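서랍에서 폼 퍼즐이 나온 건 1월이었어요. 정확히는 서랍 뒤쪽, 그러니까 서랍을 통째로 빼야 보이는 그 틈에서요. 동그라미 하나랑 네모 하나. 판은 없고 조각만 두 개! 저는 그걸 손에 쥐고 한참을 쪼그려 앉아 있었답니다. 이게 우리 애 건지, 조카 건지, 아니면 전에 살던 집 아이 건지도 모르겠는데 촉감만은 너무 익숙한 거예요. 손톱으로 누르면 자국이 남았다가 슬그머니 올라오는 그 느낌, 다들 아시죠?

그날부터 도형 끼우기 장난감에 푹 빠졌습니다. (네, 마흔 넘어서요.) 처음엔 조각에 맞는 판을 찾겠다고 중고 장터를 뒤졌는데, 찾다 보니 판마다 구멍 모양이 다 다르더라고요. 세모가 꼭 있을 줄 알았는데 없는 판도 많고, 별이 있는 판, 반달이 있는 판, 하트가 두 개나 있는 판도 있어요. 누가 정했을까요, 이 조합을?

그래서 루브드브리지에서 장난감 수선 모임을 하는 나아 아카 씨를 찾아갔습니다. 작업실에 들어서자마자 눈에 띈 건 벽면 선반이었어요. 짝 잃은 조각들이 색깔이 아니라 모양별로 유리병에 담겨 있는데, 동그라미 병만 유난히 꽉 차 있었어요. 왜 동그라미만 많냐고 물었더니 굴러가서 그렇대요. 소파 밑, 냉장고 밑, 유아차 바구니 밑으로요. 폼으로 만든 동그라미도 세워지면 꽤 멀리 가거든요. 저도 집에 와서 굴려 봤는데 거실 끝에서 식탁 다리까지 갔어요!

나아 씨가 보여 준 판 중에 제일 마음에 든 건 소트빌에서 나온 폼 판이었습니다. 한 장에 2,890원이라는 가격표가 뒷면에 그대로 붙어 있었는데, 그 가격이 믿기지 않을 만큼 재단이 깔끔해요. 나무판도 물론 예쁩니다. 묵직하고, 선반에 올려 두면 인테리어 소품 같기도 하고요. 그런데 아이가 새벽 여섯 시에 마룻바닥에 나무 조각을 쏟는 소리를 들어 본 분이라면 폼 쪽으로 마음이 기우실 거예요. 저희 아랫집도 아마 같은 의견일 겁니다.

폼의 또 다른 매력은 조금 너그럽다는 점이에요. 나무 네모는 각도가 틀어지면 딱 걸려서 안 들어가잖아요. 폼은 살짝 비뚤어져도 꾹 누르면 들어갑니다. 물론 너무 너그러워서 문제가 되기도 해요. 제 조카는 팔각형을 동그란 구멍에 밀어 넣는 데 성공했고, 그걸 빼느라 어른 둘이 매달렸답니다. 결국 버터나이프 등으로 살살 밀어서 뺐는데, 구멍 가장자리가 아주 조금 뜯겼어요. 조카는 당연히 다시 넣겠다고 울었고요.

말이 나온 김에 팔각형 얘기를 좀 더 하자면, 저는 이 모양이 제일 까다롭다고 생각해요. 변이 8개나 되니 멀리서 보면 동그라미 같고, 손에 쥐어 봐도 모서리가 둔해서 헷갈립니다. 반대로 십자는 보기엔 복잡한데 의외로 쉬워요. 튀어나온 부분이 확실하니까 돌려 가며 맞추면 금방이죠. 네모는 그 중간쯤? 어른들은 동그라미부터 쥐여 주는 경우가 많은데, 방향을 맞출 필요가 없으니 첫 조각으로는 역시 그만한 게 없긴 합니다.

관리법도 여쭤봤어요. 폼은 뜨거운 물에 담그지 말고, 미지근한 물에 주방 세제를 한 방울 풀어 부드러운 스펀지로 닦으라고 하시더라고요. 구멍 안쪽 옆면에 과자 가루가 제일 많이 끼니까 거기는 면봉으로. 말릴 때는 세우지 말고 수건 위에 평평하게 펴 두고, 햇볕 드는 창가는 피하래요. 저는 창가에 뒀다가 노란 판 하나를 감자칩처럼 휘게 만들었습니다. 두꺼운 요리책 밑에 이틀 눌러 두니 그럭저럭 돌아왔어요. 완전히는 아니고요.

잃어버린 조각은 새로 오려도 됩니다. 문구점에서 파는 두툼한 폼 시트를 사다가 구멍 위에 종이를 대고 연필로 문질러 본을 뜬 다음, 선 바깥쪽을 따라 칼로 자르세요. 칼날은 꼭 새것으로 갈고, 한 번에 끊으려 하지 말고 여러 번 얕게 그어야 단면이 매끈해요. 동그라미는 솔직히 어렵습니다. 제가 처음 오린 건 동그라미라기보다 감자에 가까웠거든요. 쿠키 틀을 대고 누르는 방법도 있는데, 마침 맞는 크기의 틀이 집에 있을 때 얘기죠.

색은 어떻게 하느냐고요? 저는 일부러 판과 다른 색을 고르는 편이에요. 초록 판에 빨간 동그라미를 두면 조각이 어디 있는지 바로 보이고, 끼웠을 때도 어디가 채워졌는지 확실하니까요. 같은 색으로 맞추면 차분하고 예쁘긴 한데, 어질러진 방에서 찾을 때 후회합니다.

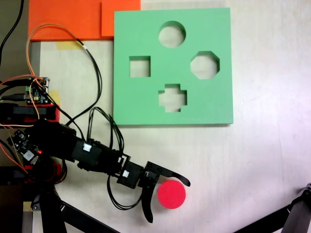

케이반 타헤리 씨는 생각이 좀 달라서, 판과 조각이 같은 색이어야 아이가 색에 기대지 않고 모양을 본다고 했어요. 빨간 조각에 빨간 테두리까지 둘러 주면 그건 색깔 놀이지 모양 놀이가 아니지 않냐고요. 듣고 보니 그것도 맞는 말 같아서, 집에 와서 초록 시트로 네모 하나를 더 오렸습니다. 지금 저희 집에는 네모가 두 가지 색이에요.

참, 보관은 지퍼백보다 납작한 과자 상자를 추천해요. 판을 바닥에 깔고 조각을 끼운 채로 뚜껑을 덮으면 빠진 게 있는지 한눈에 보이거든요. 지퍼백에 넣으면 폼끼리 눌려서 자국이 생기고, 무엇보다 아이가 봉지째 들고 나가 버립니다. 저희 집 상자는 원래 버터쿠키가 들어 있던 건데, 아직도 열면 버터 냄새가 살짝 나요.

서랍 뒤에서 나온 동그라미와 네모는 여전히 제 판을 못 찾았습니다. 동그라미는 소트빌 판에 넣으면 헐렁하고, 네모는 반대로 조금 커요. 나아 씨가 유리병에 넣고 가도 된다고 하셨는데 어쩐지 아까워서 도로 주머니에 넣어 왔어요. 다음 달에 스타드몬트 벼룩시장이 열린다니 둘 다 챙겨 가서 판마다 한 번씩 대 보려고요!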